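Open House at Steltia

The bus let us off at the wrong gate, the way it did every August, and so I walked the long way round past the loading docks with my grandson's hand in mine and a paper bag of peanut butter sandwiches in the other. He was seven that summer. He had asked me more than once on the ride over whether the robots would be tall, and I had told him I didn't know, which was the truth, though I suspect he took it for one of those things grown-ups say when they want a little quiet.

I had worked at Steltia for most of my life, back when the building was still all packing lines and I wore badge number 707. You could have dropped me blindfolded anywhere on that floor and I would have found my way to the coffee. Then Bidbridge bought the place, and Değirmenci put in the new machines, and I took my watch and my sheet cake and went home to grow tomatoes. I hadn't been back inside in nine years. I'm not sure I would have gone at all, only the boy had seen the flyer taped up at the library and carried it home folded inside his shirt.

They gave us stickers at the door and a cup of lemonade each, and a young woman in a green vest led our group down the hall. She walked backward the entire way and never once bumped into anything, and my grandson thought that was the finest thing he had seen so far. We turned where the time clock used to be, and I put my hand out to the wall without thinking — you would be surprised what your hand remembers — and then we were in the big room, with the ducts running overhead and the good light coming in at the windows.
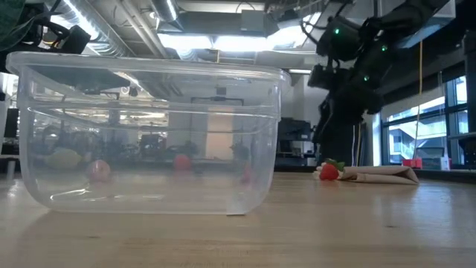
"Are they going to eat it?" my grandson asked, good and loud.

The young woman laughed and told him no, it was all pretend food, and the arms were learning to pick things up and put them where they belonged. He thought this over. He had been learning the same thing himself at home, with less success than his mother would have liked, and I could see he felt a certain kinship.

I'll confess I had come prepared to dislike them. I had a little speech ready in my head, something about forty-four of us on a shift and the noise we made at lunch, and how you could tell who was whistling from three lines over. But it is hard to give a speech at a strawberry. I stood there with my lemonade, and what I thought about was my first week, when the forelady put me at a table with a heap of mixed fittings and told me to sort them, and my hands would not do what I told them. I dropped things. I picked up two when I wanted one. I went home and cried in the bathtub, and my husband sat on the edge and passed me the soap.

So I bent down and told my grandson all about it, everything but the bathtub, and he looked from me to the machines and back again.

"Did they let you practice on strawberries?" he asked.

"They did not," I said. "I'd have liked that much better."

The young woman said we could come around to the side for a better look at the whole table, as long as we kept our toes behind the tape, and so we all shuffled over together, an old man with a cane and a family with a stroller and the two of us.
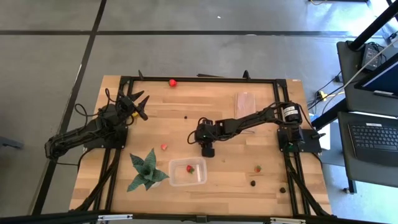

Two arms, one table, and the fruit still to be put away.

My grandson got down on his knees at the tape to be nearer to it. He picked a favorite right away, as children will, and it was the arm on the left. He named it Bikmont, after the town where his other grandmother lives, and from then on he spoke to it in a low, encouraging voice, the one his swimming teacher uses with him.

"Take your time, Bikmont," he said. "Nobody's mad."

Well, I had to look out the window for a bit after that. The man with the cane offered me a peppermint, and I took it.

When I had myself in order again I asked the young woman what became of the old number 2 line, and she didn't know, she was too new, but she asked me what it had been like. I don't believe she was only being polite. I told her about the whistling, and about the winter the heat went out and we all worked in our mittens, and how the forelady who scared me so badly that first week turned out to be the one who stood up at my wedding. She had forgotten to walk backward by then. She had forgotten the rest of the group too, I think, and the stroller had wandered off toward the cookies.
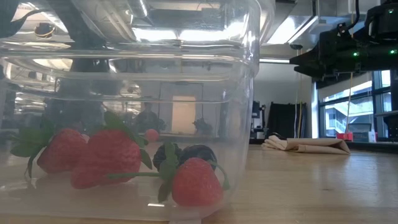
We stayed until they dimmed the hall lights at four o'clock. My grandson did not want to leave without saying goodbye properly, and the young woman let him stand at the tape and wave, first to the left arm and then, so as not to hurt any feelings, to the right. He told them both they were doing a good job. He asked me whether I wanted to say anything, and I said I thought he had covered it.

On the bus he ate his sandwich and half of mine. Somewhere past the river he took hold of my hand and turned it over, and bent the fingers in one at a time and let them out again, very gently, watching how they went.

"These ones work pretty good," he said, and fell asleep against my arm before we reached our stop.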